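Stenard to move 42 staff into new roles as room reset work is part-automated at Seltdale

Changes follow a trial at the company's serviced apartments; no compulsory job losses planned

Stenard, which runs serviced apartments for students and long-stay guests, will begin using robots for part of its room reset work at Seltdale from March. The change affects 42 members of the housekeeping and stores teams. All of them have been offered a post under the new arrangement, at their present rate of pay or higher.

Room reset is the work of putting a lived-in room back in order: picking up small items from beds, desks and floors, sorting them and putting them into trays or boxes. Seltdale has 920 rooms, and the job is done by hand in every one of them. It involves a lot of bending and reaching across beds, and staff have raised it in every workplace survey the company has run at the site.

Under the new system, people teach the task first. Members of the housekeeping team work through it with hand-held grippers fitted with cameras, picking up and placing everyday things in furnished rooms. The recordings are used to train the robots, which are supplied by Wainwright. Packets and pouches were chosen as the starting point. They come in many shapes, they crumple when held, and they make up a large share of what is left lying on beds. 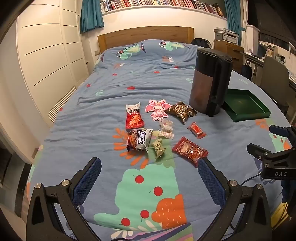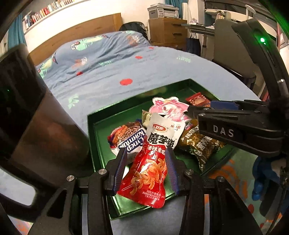
Hand-held grippers in use with packets of snacks and a green tray on a bed.

Annelies Rainer, operations manager at Seltdale, said the company had decided early on that the teaching should be done by people who know the rooms.

"We could have sent this out to a contractor," she said. "Our own staff know how a bag of sweets slides off a duvet when you pull the corner, and which things you pick up first so the rest don't end up on the floor. We wanted that in the training from the start. It has also meant that the people whose jobs are changing have had a say in how they change."

The recording work is paid at the supervisor rate. Shifts on the grippers are limited to two hours, with a break before any other duties, after the first group reported tired wrists. The handles were also re-padded during the trial at the team's request.

Once the robots are in service they will do the first pass in a room, moving loose items into trays. A member of staff will then check the trays, deal with anything fragile, valuable or personal, and finish the room. Robots will not enter a room while a guest is in it unless the guest has agreed in writing. Bed making, bathrooms and all contact with guests will stay with the housekeeping team.

Of the new posts, most are room finishers, a role that combines checking with the existing cleaning duties. The rest are split between recording, robot supervision and stores. Night reset shifts, which have been the hardest to fill, will end. The earliest start will move to 7 am.

Catalina Bustos has worked in housekeeping at Seltdale for six years and joined the recording team when it was set up.

"I was doubtful, and I said so at the first meeting," she said. "My worry was that we would train the thing and then be shown the door. I have my new contract now, so that is settled for me. The work itself takes patience. You have to slow down and do it cleanly, and if you fumble a packet you go back and do it again. I would like to see how it copes with socks before I say any more than that."

Staff who do not wish to take up a new role may apply for a transfer to the company's Clovlow site, where room reset will continue to be done by hand. Stenard has no plans to bring the system to Clovlow this year. Travel costs will be paid for the first two months of any transfer.

Training for room finishers lasts two weeks and takes place during normal working hours. Guests at Seltdale will receive a letter setting out how the system works, what is recorded and how to opt out. Rooms that opt out will be reset by hand at no extra charge.

Notes to editors

Stenard provides furnished rooms and serviced apartments for stays of one month or longer.

Interviews with Annelies Rainer can be arranged through the Stenard press office. Site visits to Seltdale are possible on weekday mornings by prior arrangement.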